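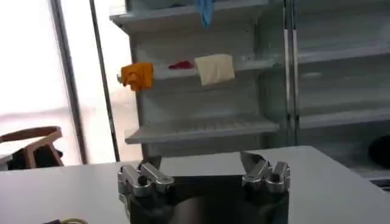
How long does a mail-in repair take once you have my watch?
Most plain battery and strap jobs leave the bench in a day or two. A full service on a mechanical watch takes longer, usually three weeks, and sometimes a bit more if we have to send away for a part. We'll write to you when the package arrives and again when the watch goes back in the mail, so you won't be left wondering (we know how it feels to be parted from a watch you wear every day!).

How should I pack it?
Wrap the watch in something soft, like a clean sock or a piece of flannel, and put it in a small rigid box. Then put that box inside a bigger one with plenty of crumpled paper all the way around. Please leave out the original presentation case, however handsome it is. We have limited shelf space and would hate to see one get scuffed. Tuck in a note with your name, return address, phone number and a few words on what the watch is doing or not doing. "Stops at night" or "gains ten minutes by dinner" is really helpful to us.

Is my package insured on the way?
Your trip to us is covered by whatever you buy at the post office counter. On the way back we insure every package up to $600 and that is already in the price. If your watch is worth more, tell us in your note and we'll work out the extra with you before anything ships.

Do you work on every brand?
Nearly. We see a lot of Pevska and Skodby hand-wound watches from people who have inherited one, and we're very fond of both. The Pevska movements in particular are a pleasure to take apart, even after decades in a drawer. Hamex quartz watches are fine too, although for the older ones it often makes more sense to replace the whole movement than to hunt down a coil. What we can't take right now are smart watches and diving watches that need a deep pressure test.

What does a full service cost?
A hand-wound watch is $261 and an automatic with a date is $460. Both prices cover taking the movement apart, cleaning, fresh oil, a new mainspring, regulating and return postage. Polishing the case is extra, and we only do it if you ask, as plenty of our customers like their scratches right where they are.

My Jiang alarm watch buzzes but won't ring properly. Can that be fixed?
Most of the time it can. The little hammer tends to get gummed up with old oil, and a good cleaning brings the sound back. If the hammer spring is broken we'll let you know first, because those have to be made by hand and the wait can run into September. 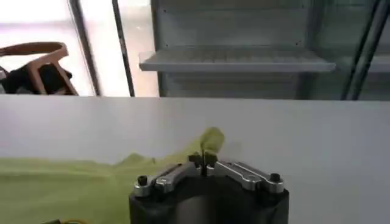 What if I decide against the repair?
Then we'll put everything back the way it came and mail it home to you. You pay only the return postage, and there's no charge for the estimate. We'd much sooner have you say no to a repair than feel talked into one.

Is the work guaranteed?
Full services are guaranteed for 6 months, starting the day your watch is mailed back. Batteries, straps and crystals aren't covered, but do write to us if something seems wrong and we'll try to put it right.

Prices on this page last changed 5/9/20.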